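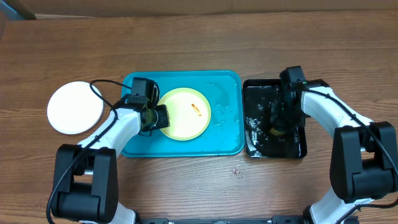
One gripper at the plate, the other over the sponge, on the workshop table at Grotier.

The Dishwasher That Needs a Dishwasher

A build in a shared workshop takes on a robot's dullest promise

By Oi-ling Yang

Ka-ming Chiu has spent $1,459 and most of a year teaching two arms to wash a plate. I wash plates too. It takes me a few seconds and I think about something else while I do it.

I put this to him on my first visit to Grotier, the shared workshop where he rents a bench, and he took it well. He has heard it before, mostly from his sister. "Everybody says that," he told me. "Then they stay and watch for an hour."

I stayed for two. The project is called Neloro, and it amounts to a pair of white arms with black motor housings, bolted to a metal rail, with a small camera riding on each gripper. The sink is a black tray with water and a sponge in it. The counter is a turquoise tray. There is no faucet and no drain, and when the water gets cloudy Chiu carries it to the real sink down the hall, where I noticed he also rinses his own coffee cup by hand.

The job sounds simple. One arm holds the plate, the other picks up the sponge, wipes off the food and puts the sponge back. Chiu steers the arms through it himself, again and again, and the software is supposed to learn from the recordings. He had 160 of them when I came by. He thinks he needs more. People who build these things always think they need more, and I have yet to meet one who could tell me when the number would be enough.

On the afternoon I watched, he let the software run the arms 13 times. By his own scoring, the plate came clean in four of them. By mine it was three, but we disagreed about a smear. The failures were more interesting than he wanted them to be. In one, the right arm squeezed the sponge, lost it, and went on scrubbing the air with great care. In another the plate slid until it hung over the rim of the tray and the left arm kept pushing. Twice a scrap of food moved from one side of the plate to the other and the arms parked themselves as if the work were done.

Water is the real enemy. A wet sponge weighs more than a dry one and changes shape every time it's picked up. A wet plate slides. Droplets throw back the overhead lights, and Chiu suspects the cameras read some of that glare as dirt, though he hasn't proved it. He also has cables and motors working a few inches above a puddle. He says he's careful. The fire extinguisher by the door is new.

None of this would bother me if the hobby stayed a hobby. But the forum where Chiu posts his clips, a friendly place called Tai, is full of talk about the kitchen helper that is just around the corner. A startup named Wutuvance has been taking deposits on one. Its video runs 94 seconds and has, by my reading, a lot of cuts in it. I asked the company for one continuous take of a greasy pan. I was sent the same video again.

Chiu, to his credit, doesn't cut. His clips are long and boring and you see every dropped sponge. When I asked if he'd put down a deposit with Wutuvance he laughed for a while and went back to tightening a screw.

He does believe the thing will work, given time. I believe it will wash this plate, in this tray, under these lights. A fork is another matter. So is a wine glass, or a pot with rice burned onto the bottom. He has a casserole dish under the bench that he plans to try next. It's heavier than anything the arms have lifted so far, and he wouldn't let me stay for that one.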